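Keeping the Old Desktop One More Year

Sunday, January 4, 2026

The tree is still up, I have eaten the last of the Bellamy fudge, and I've been thinking about old things and how long we hang on to them. Specifically I've been thinking about my desktop computer, which has been humming away under the desk in the sewing room since before my youngest learned to drive. My sister wants me to get a laptop. My son wants me to get a laptop. The nice man at the phone store, who was only supposed to be fixing my charger, wants me to get a laptop.

I looked at one in Flakport before Christmas. It was very thin and very pretty and it cost 1,270 dollars, and I stood there holding my purse and thinking about all the other things I could do with that money (the gutters, for one, and the gutters again). 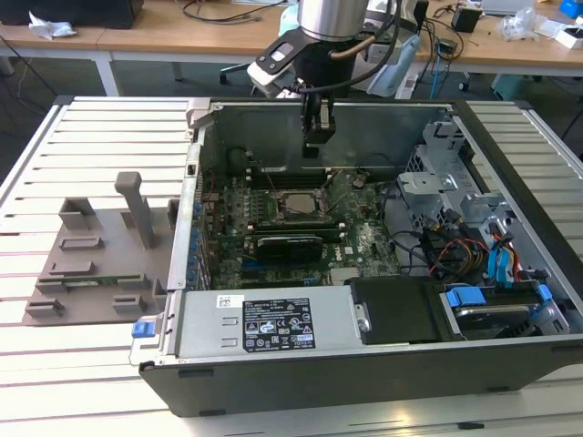 My mother was the same way. She kept a toaster for so long that the cord had been replaced twice, and she'd have been offended if you called her cheap. She just didn't see why a thing should leave the house while it still made toast. I used to roll my eyes at her, and now I catch myself wiping down the keyboard with a damp cloth and talking to it the way she talked to that toaster!

Anyway, I went looking for advice, and the best of it came from my neighbor Mavis Kasprzak, who worked in the school office over in Flisteck and has outlived more computers than anybody I know. She came over with a coffee cake and we sat down and went through all my files, folder by folder, which took the whole afternoon and most of the cake.

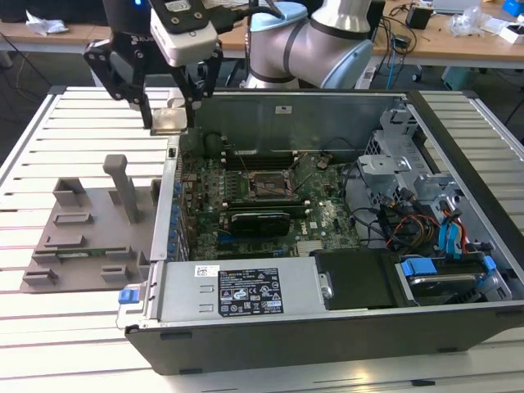
We found 747 photos of the same lake vacation. I wish I were kidding. There were nine of one duck. We also found a letter I'd started to my aunt and never sent, and my grandmother's pierogi recipe, typed up with all her spelling left alone, and I had to get up and pretend to check on the dog for a minute.

Mavis says to copy the things you love onto two separate drives and keep one of them at somebody else's house. Mine is going in her china cabinet, and hers is coming to live in my linen closet, behind the good towels. I think that's a lovely thing for neighbors to do.
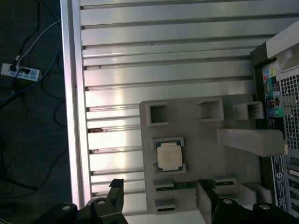
What I Decided

I'm keeping it until March, and then we'll see. If it's still behaving itself by then I'll probably keep it until the next March, because I know me. The laptop money is going in the gutter envelope.

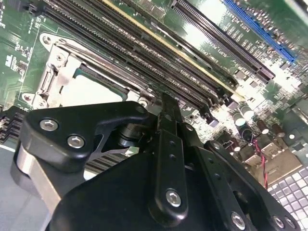 In the meantime I'm going to print some of those pictures, the real keepers, and put them in an album you can hold in your lap. I've picked 19 so far. Two are of the duck. If any of you have a favorite kind of album, the sort where the pages don't go yellow, please leave me a note, and I'll post Grandma's recipe next time as soon as I work out what she meant by "flower enuff."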